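Flastutar

A word list and a small set of notes on what people call the pieces of leftover food in their fridge. Yes, really.

What is in here

I started keeping this list because my family and my in-laws can't agree on what to call the last bit of anything. The end slice of bread is the heel at my house and the butt at theirs. The stuck-on rice at the bottom of the pot has a name in nearly every kitchen I've eaten in, and half the time the cook didn't know it was unusual until a guest asked. So I began writing them down, first on the back of envelopes and then in a spreadsheet, and at some point my spreadsheet got long enough that friends wanted a copy.

The main file is words.csv. There is one row per word per household, so the same word can turn up many times, and that's on purpose. If you squash the duplicates you lose the most interesting part (who says it and who doesn't), so please think twice before you do that!

The other files are notes.txt, which is me rambling about single words, and sources.csv, which tells you which batch each row came from. The batches are named Bisico, Wavthorpe and Gavalas. More on those further down.

Columns

word — what the person typed, spelling left alone
food — bread, rice, soup, cake, cheese, meat or other
part — end, crust, crumb, scrape, liquid, last piece
household — a random code, the same for everybody who answered from one home
heard_from — parent, grandparent, partner, roommate, made it up, don't know
still_used — yes, no, only as a joke
batch — see above
comment — anything else they wanted to tell me, lightly trimmed

The food column is the one I'd redo if I had the time. "Other" got way too big. Pickle juice is in there, and so is the dust at the bottom of a cereal bag, which probably deserved its own category with how strongly people feel about it.

How I collected it

The Bisico batch is the oldest and the messiest. It's everything I wrote down by hand from people I know, so it leans hard toward my own relatives and the folks I used to work with. I typed it up all in one go, and there are surely typos that are mine and don't belong to the person who said the word. If something in Bisico looks odd, it may well be me.

Wavthorpe came from a web form I passed around a cooking message board. Those people were great, and very thorough. Some of them filled in the form again when they remembered another word in the middle of the night. I merged those by household code where I could. The form limited each answer to 100 characters, which I set without thinking and then regretted, so a few of the best comments stop in the middle of a thought.

Gavalas is the newest batch, from a paper sheet I left out at a potluck in July. Paper works better than I expected. People read what the person ahead of them wrote and argue about it in the margin, and I kept the margin arguments in the comment column because they're the best part of the whole thing. It does mean the Gavalas answers aren't independent of each other. If you're doing anything with statistics, keep that batch apart or leave it out.
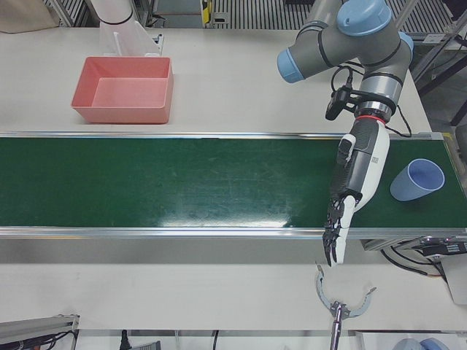

On to cleaning, then. I did very little of it. I took out phone numbers, full names and one complete recipe for bread pudding (very good, I made it twice). Upper case and lower case are as typed. Accents should be fine if you open the file as UTF-8, and if you see little question marks where letters ought to be, your spreadsheet program guessed wrong and you'll need to import the file instead of double-clicking it.

Blank cells are blank. I didn't put in NA or zero or a dash. A blank in heard_from means the person skipped the question, while "don't know" means they picked that answer, so please don't merge the two. I did that myself in an early copy and spent an evening undoing it.

Rows I'm unsure about

There are 5 rows with a word I couldn't read at all. I left them in with a question mark in the word column, in case somebody with better eyes wants the comment next to them. Another 7 are in a language I couldn't pin down, and the person didn't say. If you recognize one, tell me!

I also have a hunch that one household in Wavthorpe was making things up to see what I'd do. The words are funny and I can't prove it, so they stayed. Look for a run of soup words that all rhyme.

What I'd use it for, and what I wouldn't

It's fun for browsing, and I know of a classroom that used it for a lesson on family words, where the kids went home and asked their grandparents. It's fine for small drawings and charts. My own favorite is to sort by food and then by heard_from and look at how many words for bread come from grandparents, compared with cake, where people seem much happier to invent something.

I wouldn't use it to say what people in a given region call anything. I never asked where anybody lived. Folks sometimes mention a town in the comments, but that might be where they grew up, or where the aunt who used the word grew up, and there's no telling which. Please don't make a map out of it. Somebody tried and the result looked very official and was pretty much nonsense.

It also has almost nothing from people who live alone, and I think that's a real gap. A person by themselves may still have a word for the last spoonful in the jar, but my form asked what "your family" says, so I suspect they took one look and closed the tab. The next form will say "you or anyone you live with."

Known problems

The part column has both "crust" and "crusts" in Bisico. Same meaning, I just haven't fixed it.

Two household codes in Wavthorpe belong to the same home. They told me so in a comment, after the codes had already gone into other people's copies, so I left them.

A few comments have line breaks inside the quotes. Most programs cope. Mine didn't, for a while.

The word "noggin" shows up for both bread and cheese. I checked with the people who sent it in and both are meant.

Adding your own

Send me rows in the same column order and I'll put them in a new batch. One word per row, spell it the way you'd write it on a note stuck to the fridge, and don't look it up first. If you think your word is too silly, send it anyway — the silly ones are usually the ones with a story in the comment. I don't need your name and I'd prefer not to have it.

Corrections are welcome too. Give me the household code and the word, and say what it should be. I get to these when I get to them, usually in a lump.

Using it

Do what you like with it, copy it, cut it up, put it in a zine. If you share a changed version, please say that it's changed, and keep sources.csv with it so people can tell the batches apart. A mention of Flastutar would be nice but I won't chase you.

Last touched August 2019, when I added the Gavalas rows and fixed the column order in sources.csv.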